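Review: Sulon worktable with wire shelf, after one winter of use

May 30, 2020

We bought the Sulon table in November, when our shared workshop moved to the hall in Brirnmont. I promised to write something when I had used it long enough, and now I think it is long enough. I am not a furniture specialist. I only work standing at a table for most of the day, and I have opinions about it.

First, what it is. The Sulon is a plain white worktable on metal legs, with a wire shelf low down between the legs. You can order it in 2 heights and we took the higher one. It came from the Dindby shop in 3 boxes, one of them with a broken corner, but the parts inside were fine. Assembly took me one evening. The instructions have drawings only, and the drawing for the shelf clips is printed so small that I put them upside down the first time.

The hall itself matters for this review, so I should say a little. It is a high place with white beams, a mezzanine with a black railing, and large windows to the trees. In such a room a small table can look lost, and every noise goes up to the ceiling and comes back.

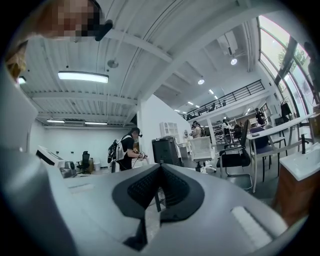
I was worried that a metal frame would ring each time somebody put down a tool. It does ring, but less than I feared. I glued felt under the feet and now it is quiet enough to talk over. With the felt the table also slides more easily, so if you like to lean with your full weight, maybe leave the feet as they are.

The top is the best part. It is white, and with daylight from the side I can find a dropped screw at once. Tea does not stay on it if you wipe the same day. Permanent marker does stay, and I tried three cleaners on it. A little glare comes on bright mornings, and I have learned to stand with my back to the window until lunch.

About the wire shelf I have mixed feelings. Boxes and bags sit well on it and the dust falls through, so sweeping is quick. Small things fall through too. I lost a good pencil sharpener this way before I put a tray there. The shelf is also just where my foot wants to go when I am tired, and it is not made for feet.

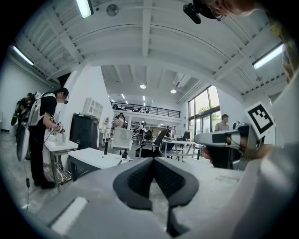

Height is a question you should think about before ordering. For me, at the higher setting, the top is still somewhat low for fine work and I bend my back after an hour. For cutting, sorting and packing it is right. A taller person than me will want blocks under the legs, and Sulon does not sell them. I asked by e-mail and received a polite answer which said only this.

Before it we had an old Saragih table, which was heavier and nicer to look at, but two people were needed to move it to the other wall. The Sulon I can pull by myself. It is not as steady when you saw on it. I would not fix a vice to it, and the seller also advises against this.

One of the 6 frame bolts became loose in the second month. I tightened it with the key from the box and it has stayed tight. Keep that key, the size is unusual and my own set did not have it.

Would I buy it again? Yes, for a room where several people work and the furniture must move often. For one person who does heavy work in one corner, I would look for an older and heavier table, perhaps second-hand.

Good: easy to clean, light to move, useful shelf for big things.
Less good: a bit low, marker stains, tiny drawings in the instructions.

If somebody has found blocks that fit these legs, please write it in the comments.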